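**gamositz** – 2024-04-22
We have now 827 episodes of closing the lid of the orange box, made with the hand-held grippers. Should I keep the ones where the first try misses?

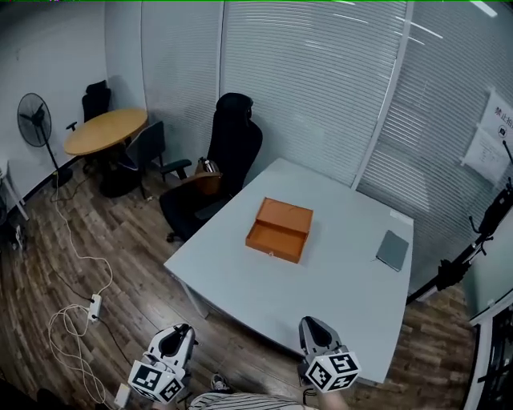
My idea is to keep them if the lid is closed at the end.

**ngui_r**
I would drop them. With 29 bad ones my policy learned to hesitate.

**Romitz**
I don't agree – the retries taught ours to recover. Just label them.

**gamositz**
Thanks both. I will label first and train two versions.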